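Namgate Home Guides
Kastby Divided Tray, model 3385
User guide, revised 3/21/26

Section 4: Filling the tray with ties and other small rolled things

By now you have unpacked your tray, washed it as described in Section 3 and let it dry all the way through, including down in the corners of the compartments where a little water likes to sit. Now comes the pleasant part. Please give yourself a quiet half hour for it the first time, especially if your ties have been living on a crowded hook or in the bottom of a drawer for a good long while. Later on, putting a tie back takes less than a minute.

What you will need

The Kastby tray
A table with enough open room to lay a tie out at its full length, or nearly so
A smooth, clean cover for the table (see below)
A soft, dry cloth
A small bowl for tie bars, collar stays, spare buttons and anything else that turns up

Getting the table ready

1. Clear a stretch of table and wipe it down. Go over it once more with the dry cloth.

2. Spread your cover over the table and smooth it from the middle out toward the edges. An old pillowcase will do nicely if it is clean and has no snaps or zippers. If you would like something a bit prettier to work on, a pale cover with a small leaf and flower print is a cheerful choice, and loose threads and lint still show up well enough on a light background.

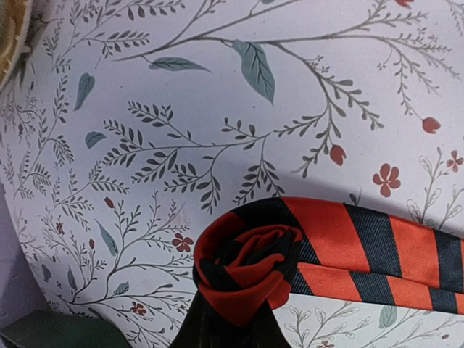

Run your palm across the whole cover before you go any further. You are feeling for crumbs, pins, grit or a rough seam, any of which can pull a thread in a satin weave. If the cover slides around on a polished table, put a rubber mesh liner under it. The Urkden liner, part 247, may be trimmed with ordinary kitchen scissors and works under the tray too.

3. Set the tray down toward one side of the cover, with the open area next to it. We like it on the left, but if you are left-handed you may find it more comfortable the other way around. Try both and see.

4. Put the small bowl at the back, out of the way of your elbows. A coaster underneath will keep it from skating about.

Note: Empty the bowl when you are finished and put everything where it belongs. A collar stay forgotten in a bowl in March has a way of still being there in September.

Sorting

5. Bring out your ties and lay them down loosely. There is no need to be fussy at this stage. Undo any knots that were left in, working the narrow end back through the loop gently. Please do not yank on the narrow end to save time, however tempting it may be, as this strains the stitching that runs down the back.

6. Look each tie over on both sides. Set aside any that have a spot, a pulled thread or a loose keeper loop. These should be cleaned or mended first, and Section 6 has our suggestions.

7. Pick up one tie and let it hang from its wide end for a moment so the twists fall out. A tie that has been gathered into a bundle will want a little longer. If it has a satin finish, turn it toward the light and look along the folds for creases. With a bold diagonal stripe, such as orange-red and navy, the stripes will help you here: when they stop running in every direction and lie along the same slant again, you have found all the twists.

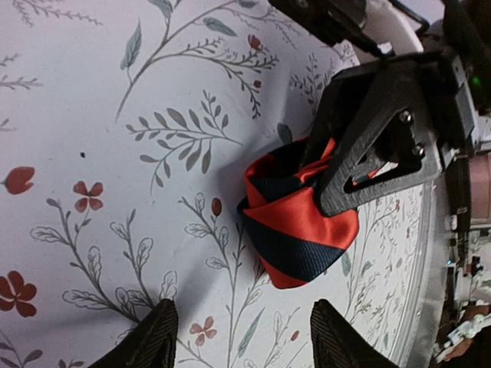
8. Lay the tie face down on the cover and smooth it with your palm from the wide end to the narrow end. If creases remain, leave it lying flat overnight.

Caution: Do not iron a silk tie directly, and do not put a tie that is still warm from steaming into the tray. Let it cool and dry completely on the table.

Rolling

9. Fold the tie in half so that the narrow end lies on top of the wide end, with the back seams facing each other. If one end is longer than the other, that is perfectly all right.

10. Begin rolling at the fold. Make the first turn over the tip of one finger, then slip your finger out and carry on. Keep the sides of the roll even as you go, and stop to straighten it if it starts to wander into a cone. Nearly everyone makes a cone or two at first.

11. Roll until you reach the tips. The roll should hold together when you lift it, and it should still give softly when you press it. If it feels hard, let it out and start over.

Note: Knitted ties are the exception to all of this, as they can stretch if they are rolled snugly. Roll them as loosely as you can, or fold them in four and lay them flat.

Placing the rolls

12. Set the roll into a compartment with its loose end tucked underneath. The sides of the compartment will keep it from opening.

13. Fill one column before you begin the next, starting at the top. You might put patterned pieces first, then stripes, then plain dark colors, or you may prefer to keep the ones you wear to work closest to the front of the drawer. Handkerchiefs, thin scarves and other small cloths can be rolled in the same manner and kept right alongside the ties.

14. Leave a few compartments empty if you are able to. It makes the tray easier to tidy, and you will have somewhere to put the next birthday present. 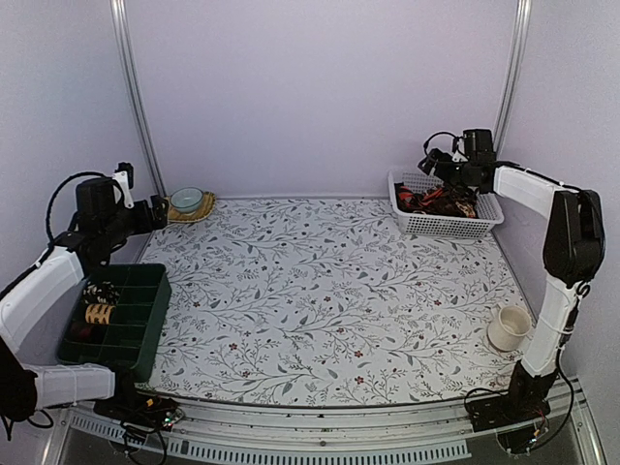
Putting the tray in a drawer

15. Measure the inside height of the drawer, and then check it against the tray with its tallest roll in place. The rolls must not touch the underside of the drawer above. If one does, roll that tie again a little tighter or move it to a shelf.

16. Lift the tray with both hands, one on each side, and lower it in level. Slide the drawer in and out a few times, slowly, and listen for anything rubbing.

17. If the tray shifts when the drawer closes, trim a piece of liner to fit and lay it beneath.

Caution: Do not lift a filled tray by the dividers. They are made to separate light things and should not carry the weight of the whole tray.

Caution: Keep the tray away from radiators, heating vents and windows that get strong afternoon sun. Heat may warp the plastic, and sunlight will fade silk.

Day to day

Let a tie rest overnight after you have worn it, unknotted and hanging, before you roll it up again. Once in a while, take everything out, shake the dust from the tray over a sink and wipe the compartments with a barely damp cloth. Dry them well before the rolls go back in.

The Bartoš Divided Tray, model 3000, is shallower than the Kastby. Steps 1 to 12 are the same for both, but use the drawer measurements in the Bartoš guide. Spare liners for either tray are listed in Section 7.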